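Notebook, Nirncombe workshop
October, cutlery line
Started 7:40, written up after lunch and again before going home

Cell back up after the belt swap. Tracking was off to the left at first and the arm was closing on the edge of the tray. Moved the tail roller a hair and reran the calibration sheet. Fine after that. Old belt is rolled up behind the compressor if anyone wants a piece for bench mats. Don't throw it out, Augustina has asked for some.

Picking rate this morning was 18 pieces a minute on mixed spoons and forks, measured over one full crate. By hand an experienced sorter beats that easily for the first part of a shift. The comparison people keep asking me for is over a whole shift, and I don't have it. The Ellesberg kitchen never logged pieces per person before we came, only crates out the door, and the crates aren't all filled the same. I'm not going to back-calculate a number from that and have it show up on a slide.

Spent the middle of the morning at the Ellesberg kitchen with Augustina Lamptey, who has run the clean side there since before the dish machine was replaced. Notes from that, mostly in the order she said things.

The sorting table used to have six people around it at the end of lunch. With the cell running it has two, plus whoever is feeding. Hours haven't been cut. The other people went to racking, to the pot wash, and to the packing bench, where they were always short. On paper this is what was promised in the spring. What wasn't in the plan is that the table was where people sat down. Racking and pot wash are both standing jobs. So somebody with bad knees who used to get the table for the last stretch of the shift now gets it only if it's her turn, and the turns come slower. Augustina has been doing the rotation on a sheet taped inside her office door. She wants it written into the shift plan so it doesn't depend on her being in.

I said I'd put it in the report. Putting it here too so it gets into the report.

Second thing was talk. People at the table talked all the way through, and that's where the new hires picked up how the place works: which crates go to the school, which forks belong to the other building, who to call when the rinse side foams. Two people and an arm with a fan in its cabinet don't talk much. She had a new starter last month who went almost two weeks without knowing there was a second drying rack. Nothing we can fix in the gripper. She has started putting new people on feeding with someone experienced opposite for the first few days, and says it helps some. The fan, at least, we can do something about. It's the cheap one from the first build. Ordered a slower one.

Third thing, feeding. The cell needs pieces spread out one layer deep, and we had written that up as a light task. It isn't, if you do it for two hours. You reach, shake, spread, wait, reach again, and the waiting is set by the arm. Augustina's word for it was "babysitting." The people who like it least are the fastest sorters. They watch the arm miss a spoon, go back for it, miss again, and they want to put a hand in. The light curtain stops everything when they do, and then there's the reset, and everyone looks at them. She counted the resets on one lunch because it had become a sore point, and I've promised not to forward who.

What I'd like to try: let the feeder set the pace. A foot switch that says "tray ready," and the arm finishes what it has and waits. We lose rate. I think we gain it back in fewer stops, but I thought that about the tilted bin too. Loredana Lo Presti agrees on trying it and doesn't agree with me on the switch – she wants a big flat button at elbow height because the floor there is wet all day and people wear clogs. She is probably right. Drawing both.

Reject bin. Anything the cell isn't sure about goes to the bin on the right and gets done by hand. Today the bin had 62 pieces in it after the lunch run. Went through the lot with Augustina at the end of the table. Breakdown as best we could tell: mostly chopsticks, then spoons with clear or tinted bowls, then ordinary forks stuck together. The stuck forks are our fault, the spread wasn't good. The rest is the cell doing what we told it to, handing over what it can't see or can't hold. But it means the hand work left over is all the fussy stuff. Before, a sorter got a mix, easy with hard. Now the machine takes the easy ones and the person gets a bin of annoying ones, and nobody's job description says so. Augustina asked whether the hard pieces could at least come evenly through the run instead of in a heap at the end. They can, if we empty the bin on a timer or move it where the sorter can reach it. Moving it is free. Did it before I left, marked the new spot with yellow tape. Check that the arm doesn't clip it at full reach. I checked at half speed only.

Chopsticks matter more than they did. The Sarnholm site wants the same cell next year and their canteen goes through a great many, wood mostly, and they stand them back up in perforated holders on the tables. So for them it is sort, then pick up one at a time, then put in upright. We've done none of that in the cell.

The Horobets software will take hand-held demonstrations, so that's what we've been recording instead of trying to write rules for it. Loredana has done most of it so far. Also had two of the Ellesberg sorters do a short session each, paid at their normal rate, in work time. They asked what it was for and I told them straight: the recordings are to teach the arm the part of the job they still do. One was fine with it. The other wanted to know what she'd be doing after that, and I said I didn't know, and that Augustina and I had the question on the list for the planning meeting. She did the session anyway. I'd rather that conversation happened before the recording than after, and next time it should come from the kitchen's manager with a proper answer, not from me at a table with a glove in my hand.

Their sessions were better than ours, by the way. We pick up a chopstick like people who have been thinking about grippers. They go for it at a low angle, turn it while lifting, and have it pointed at the holder before it's clear of the table. Kept every one of those.

Settings for the recordings so we don't argue about it again: one piece at a time, drop it into the holder, don't tidy the other pieces with the spare hand. If you knock a piece, leave it where it lands and carry on. If a take goes bad say so out loud and start over, don't rescue it halfway. Wipe the jaw pads between takes. Change the layout every few takes, and don't lay things out neatly – tipped out of the hand is closest to what comes off the belt. 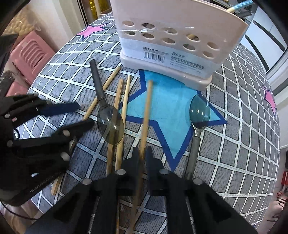

Grip on thin round pieces is still the weak spot. The jaws were sized for spoon handles, and a chopstick can pivot between them if you catch it near one end. With chopsticks lying loose around the table at different angles, the approach has to change on nearly every pick, and the two lying side by side left of the gripped one are the case I want many more of: close enough that a careless jaw will bother the neighbor. The spoons with the see-through bowls, smoky on one and teal on the other, are good to have in the mix too. Over a patterned cloth a tinted bowl shows the pattern through, and the camera has to learn where the bowl stops. Same type of trouble that fills our reject bin, so worth keeping them in even when the task is chopsticks only. I'd also like the holder less full at the start of some takes and more full in others. Going in between sticks already standing is a different motion from dropping into an empty one.

Comfort of the hand-held tool. Loredana reports a sore wrist after a long stretch and wants the tool hung from a balancer. I tried it for a while after lunch and felt it in the forearm first. Until we have a balancer: no more than half an hour at a time, then swap to labeling or something else. It would look bad to cause the exact kind of strain we say we're taking off the sorters. It would also be bad.

Small stuff:
Glove cable snags on the chair arm. Use a stool, or tape it to the sleeve.
Second set of jaw pads, softer rubber, cut but not glued.
Yellow tape is finished, buy more.
Reset button on the Ellesberg cell sticks. Cleaned it, still sticks a little.
Augustina needs the tray drawing with dimensions on it so their own maintenance can bend a spare.

For tomorrow. Test bin position at full speed before the lunch run, not during. Mount the flat button on the feeder's side with clamps, no drilling until they've used it. Ask the feeders which side they want it on, one of them is left-handed. Loredana starts on the side-by-side layouts. I write the two paragraphs for the report, seated rotation and reject work, and send them to Augustina to read before they go anywhere else.

5:20 pm. Compressor off, cell parked, drives copied.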